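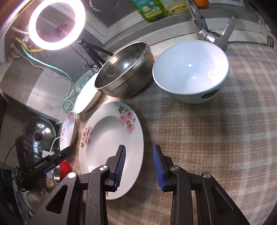
Fig. 1. Open jaws straddling the rim of a soup plate, checked tablecloth, washing-up in attendance.

Week 2: Good practice with hand-held grippers
Notes by Gleice Brandão, revised May 16, 2021

Before we start: the Rundbridge rules run to 2,974 words and you are expected to have read them. I know who has. What follows is the short version, with the bits people lose marks on.

1. Contact surfaces
Look at the pads before every session. The ones in Fig. 1 are ridged rubber, and ridges collect things: grease, crumbs, dried soap. Wipe them. If a pad is split or lifting, swap it and write that in the log. "Seemed fine" is not a log entry.

2. Crockery
A plate lying flat is awkward because the rim is all you get. Bring one jaw over the rim, keep the other clear, and close slowly. Do not squeeze harder to make up for a bad approach – open, back off, try again. Plates standing on edge are easier to grip and much easier to knock over, so plan your way out as well as your way in.

3. Cables
Keep them out of the path of your arm and away from the sink. Fig. 1 has a teal cable looping over the countertop. Trace every cable from end to end before you pick anything up. The Naron checklist puts this last, for reasons known only to Naron. Do it first.

4. Light
Switch the lamp on before you set the exposure, then leave both alone. Steel bowls and glazed china throw back bright spots, and moving the lamp halfway through moves all of them.

5. Records
Note every failed grasp. Last December's group handed in 953 attempts without a single drop, which Tamer Darwish marked with one question mark and a very low number.

Reading for next week: Haddad, section 2 only. The Mivetti guide is optional and reads like it.

Breakages go in the book by the door. So do near misses, chips included.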